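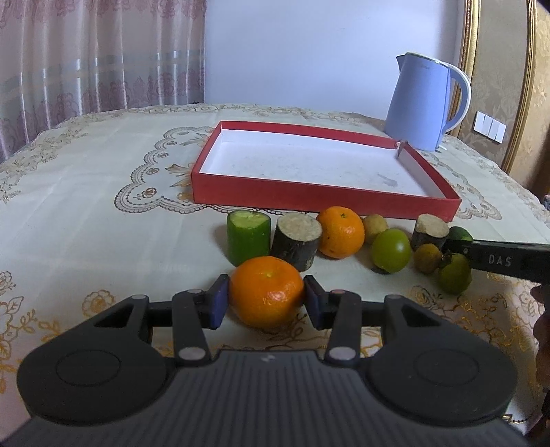 Photo: Maribel Lozano

Notebook, school funding working group, March

Spent the morning on the state's draft formula for attendance grants, the version Orlando Correa forwarded with "looks decent" in the subject line. I don't think it looks decent. Notes before I forget why.

The draft pays a flat base per pupil and then a top-up for any school that raises its attendance rate over the prior year. Fine on paper. Ran it against the old Taveren district file, 1546 pupils, 12 schools. The top-up goes mostly to the small ones, and I doubt that has anything to do with effort. At a school with 35 kids, two families moving away can swing the rate enough to trip the bonus. At the high school nothing short of a flu-free winter will do it.

Reran with a two-year average in place of the single prior year. Swings get smaller, and the winners' list changes almost completely. When the list depends that much on the averaging window I stop believing the list.

Nelly Rengifo's objection, 10:40: the legislature won't accept averaging because it delays the money. She may be right about the politics. She has not convinced me the fast version measures anything.

Other things wrong or unexplained:

Excused absences. Draft says "as defined locally." Jirlow counts a dentist visit as present if the kid is back by noon. Ukorside doesn't. Same child, same tooth, different grant. I asked Zoila Huamán whether anyone at the department had looked at this and she sent me a 30-page guidance document that refers the reader back to local definitions.

Transfers. A pupil who leaves in October is in the denominator at the old school until the count date. Could be intended. Could be that whoever wrote it copied the enrollment section.

The pilot results everyone keeps quoting. Socorro finally found the memo. It compares pilot schools to the state average, and the pilot schools volunteered. No baseline table. The claimed gain is smaller than the ordinary year-to-year wobble I get from Taveren. I would not put this in front of a committee and I wish people would stop doing so.

Tried the Åberg weighting (poverty share times base, no bonus at all). Boring, stable, the money lands about where you'd expect. Orlando says it has no incentive in it. Correct. I have yet to see evidence the other one does either, apart from an incentive to recode absences.

Spreadsheet note: column K in the Taveren file is days enrolled, NOT days attended. I had them swapped until 11:15, and the first run is garbage. Deleted it. If you have a copy with a green header row, bin it.

To do:
Ask Zoila for the count date rule in writing.
Rerun with a minimum school size, try 30 and see who drops out.
Get Ukorside's absence codes before and after the last change. Socorro thinks they merged two of them, not sure when.
Nelly to check whether the top-up is capped. I can't find a cap anywhere in the draft, and the cost estimate seems to assume one.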